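How Does a Robot Know Where to Put Its Hand?
The software behind one very boring job
By Natalina Cocco

Pick up a pencil. Now put it down somewhere else. Congratulations! You have just done something that kept Remo Cattaneo and Fiorella Orlandini busy for most of February.

Remo and Fiorella write software for robot arms at a workshop called Nusbridge. Their program is named Janesus. It has one job, moving small electrical parts from one blue bin to another, and it complains about it constantly in the form of error messages.

A robot arm is strong and patient, and without software it's about as clever as a coat rack. Somebody has to tell it where everything is. The Nusbridge table is covered in brown paper with blue tape stuck down in squares, a bit like a giant game board. When Fiorella says "the bin has slid toward the next square," Remo knows which way to slide it back. Two arms share the table, so the program has to keep track of both.

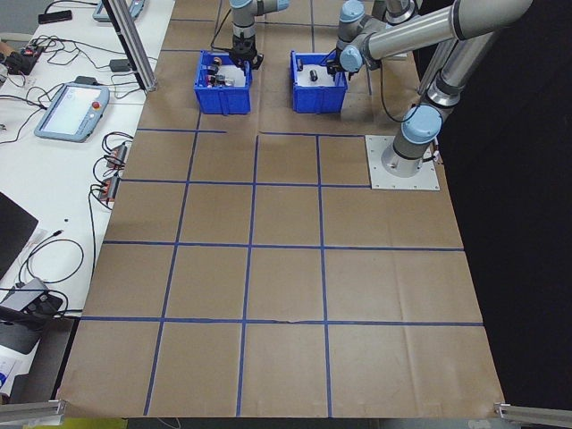

Step 1: Looking
Cameras send pictures to the computer, but a computer doesn't see a button. It sees a long list of numbers, one bundle for every tiny dot of color. The part of the software that turns those numbers into "button, lying on its side" is called perception.

To learn this, Janesus was shown 500 practice pictures in which a person had drawn a line around every part. That person was Remo. He says he now sees push buttons when he closes his eyes.

A camera looking from across the table gets the big view: where the bins are, and where the arms are. A camera down by the robot's wrist gets the close view, and close views are messy. Parts hide behind other parts. The gripper gets in its own way. A bin that looked like a nice simple box from far off becomes a big blue wall with half the interesting stuff on the far side of it. 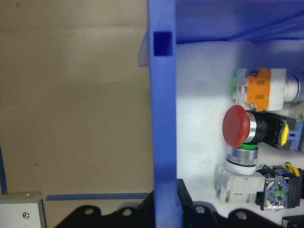 So the software has to compare what the cameras tell it and make a good guess. It even gives each guess a score. If Janesus is 84 percent sure it has found a button, it goes ahead. If it's less sure than that, it looks again from another angle. You do the same thing when you squint at a dog in the distance that might be a bush.

Step 2: Planning
Knowing where a button is doesn't get you to the button. The arm needs a path, and the path mustn't go through the side of the bin, the table, or the other arm.

The planner tries out lots of paths in a pretend world inside the computer, where crashing costs nothing. It throws away every path that hits something. From the ones left over it picks one that's short and smooth. Early versions of Janesus liked short a bit too much, and once planned a route straight through the table. The table objected.

Planning also means deciding which part to grab first. Janesus scores the parts by how much space the fingers would have on each side.
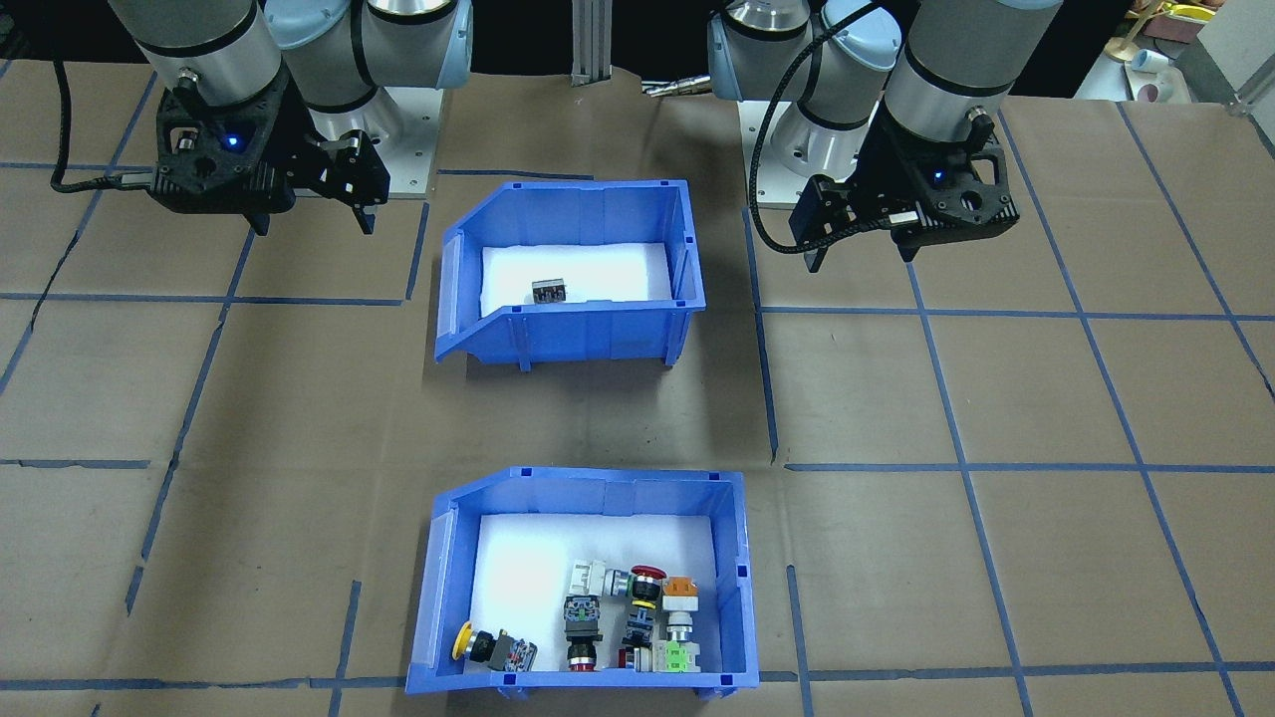 A pile is much harder than a row, and you can work out why with a box of crayons. Pull one from the middle and the others roll. With buttons and switches it's worse, as they come in so many shapes. The yellow button lying on its side at the edge of the heap has a round cap, and a round cap can slip out of two straight fingers. The red one is tilted against a white block, so moving either could shift the other. Compare the upper bin, where a single black part sits on the white liner with nothing crowding it. Janesus would like every bin to be that bin.

Step 3: Moving
The last part of the software is called control. It tells each motor how far to turn, checks how far it really turned, and fixes the difference, over and over, faster than you can blink. Without those checks a small mistake at the shoulder becomes a big one at the fingertips. Try writing your name while moving only your shoulder and you'll get the idea.

Try it yourself
You need 2 people, a blindfold and 8 small objects that won't break. One person is the arm and wears the blindfold. The other is the software and may only use words. "Left a bit" is allowed. "No, LEFT" is also allowed, and you will need it.

My sister Viola was the software when we tried this. I picked up her sandwich.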